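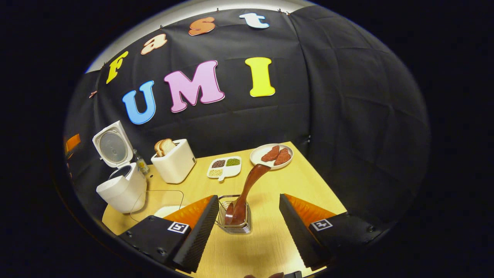
OLTDALE, May. Posted by Yu-na Nam, Reltcombe newsletter

The kitchen task set for the hand-held gripper now stands at 28 tasks and 1045 accepted demonstrations. Recording continues through the end of the month at the breakfast table, which has the rice cooker, the toaster with two slices of bread, the divided dish of beans and the plate of meat. The spatula starts in the wire utensil holder.

Operators hold the gripper directly and perform each task at normal speed. The wrist camera supplies the video, and finger opening is computed from the square marker on each finger. Episodes in which either marker is lost for more than 14 consecutive frames are rejected at import.

Joon-young Wi has rewritten the import script. It now trims idle time at both ends of an episode and flags any grasp that begins before tracking has settled. Of the first batch run through it, 70 episodes were flagged and have been sent back for review.

Two requests for operators. Keep fingertips on the handle, well behind the finger housings. Pause briefly before the first contact with an object, since the trimming step uses that pause as its reference.

The spatula and toast tasks will be trained first, on the Gutunico arm. Object layouts for the next table are due to Yu-na by noon on the last day of recording.

We use cookies to measure newsletter traffic. Accept | Manage settings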